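Annuity rates fall again as insurers trim payouts

People retiring this winter with a pension fund to convert into an annuity are getting less for their money than those who retired a year ago, according to figures from the adviser Chowdary.

The firm's survey, published in February 2001, found that a man of 65 with £40,000 to spend on a level single-life annuity could expect a best rate of £3,599 a year. The worst rate among the insurers surveyed was £3,157.

Leonie Prendergast, head of retirement research at Chowdary, said the gap between the top and bottom of the table had widened since the last survey.

"Most people still take whatever their own pension company offers them," she said. "They have paid in for 30 years and they assume the last form is a formality. For many of them it is the biggest purchase they will make apart from the house."

Two insurers, Flademon Life and Vireck Mutual, cut their rates in December. Flademon said falling yields on long-dated gilts had left it with little choice. Vireck said it kept its rates under regular review and that existing annuitants would not be affected.

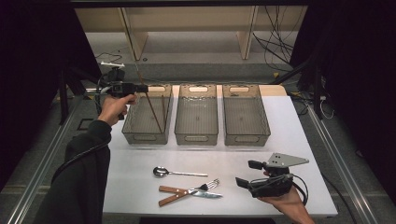 A spoon, fork and knife on a table with three plastic baskets. 

Annuity rates are tied closely to the return on government bonds, which insurers buy to back the income they promise. Demand for long-dated gilts from pension funds has been strong while supply has been short, and yields have fallen as a result. Longer lives have also pushed rates down.

The Chowdary survey also looked at how people nearing retirement make the decision. It questioned 1,718 policyholders aged between 55 and 70. Fewer than half knew that they had the right to take their fund to another insurer, known as the open market option. Of those who did know, many said they had been put off by the paperwork.

Some 300 of those questioned had already bought an annuity. Most of this group had chosen one that pays the same amount each year, with no increase for inflation and nothing for a husband or wife after their death.

Ms Prendergast said a level annuity was often the right choice for a single person with a small fund, but that couples should ask for a joint-life quotation before signing.

"The starting income is lower and that puts people off," she said. "But once the annuity is set up it cannot be changed. We see widows who had no idea the payments would stop."

She added that smokers and people with serious medical conditions should ask about enhanced rates, which a small number of insurers now offer.

Brasunby Pensions, which did not change its rates over the winter, said it would begin sending customers a reminder of the open market option six months before their chosen retirement date. The first letters are due to go out in the spring. At present it writes to them six weeks beforehand.

Flademon said its retirement packs already explained the option and that it had no plans to alter them. Vireck said it was looking at the wording of its letters.

Chowdary will repeat the survey in the summer.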